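July, notebook, dye bench

Third go at the onion skin yellow and I'm finally getting somewhere! The Farkulell wool took the colour much better than the Bolley (which I still think has some sort of finish on it, whatever the label says). Put 100 g of skins in the big pot, simmered for 30 minutes, then left the lid on and went for lunch. Longer lunch than planned, so the bath had gone a lovely deep tea brown by the time I got back.

Alum first, as before. I tried 23 g this time and weighed it twice, having made a mess of it last month. Skeins went in damp, came out a proper mustard – I'd happily wear it.

Sample cards are being kept in order by batch from now on, please, everyone. Batch 436 still hasn't got one and I need it for comparing. 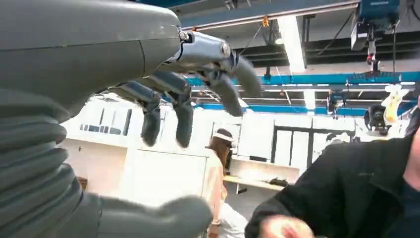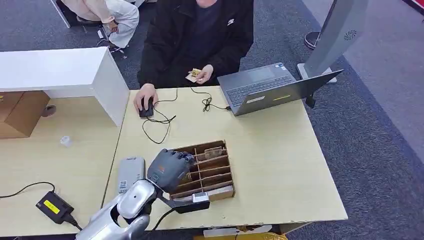 Still to do

Wash test on both wools, cold water, the Dong soap.
Ask Budow if they've any more of the undyed grey, I'd love to see this yellow over it.
Dip one mustard skein in iron for a minute or two and see how green it goes.
Buy onions. Red ones as well, if they're cheap.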